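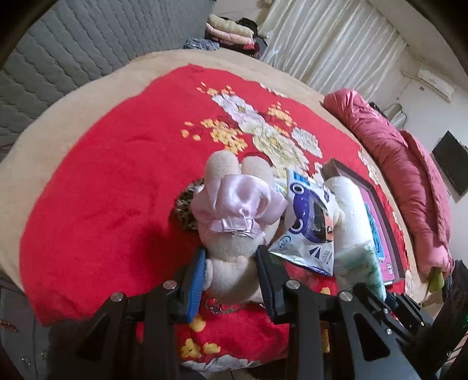 The soft toy in its pink satin, on the red blanket

In February I sold my shares of Lustar, and two readers wrote to ask me why. I will try to explain it, but please remember that I am a private saver and I do not give advice to anyone.

I bought Lustar two years ago, after Callum Haslam wrote about it in his letter. At that time the company had little debt and it paid its dividend from the cash it earned. I liked this very much. Then came the purchase of Talldale. The new report shows borrowings of 894 million, and the interest now takes 19 per cent of the operating profit. The dividend is the same as before, but a part of it is paid with borrowed money. For me this is a bad sign.

Dean Mellor does not agree with me. He thinks that the Talldale warehouses can be sold for a good price and the debt will go down quickly. Maybe he is right. I read the notes to the accounts twice and I did not find any value for these buildings, so I prefer to wait outside.

The money is in my savings account for the moment. I am reading the report of Hollis, slowly, with a dictionary for the pension part. If I buy something, I will write it here. Colin, thank you for the correction about the withholding tax, I changed the old post on Monday.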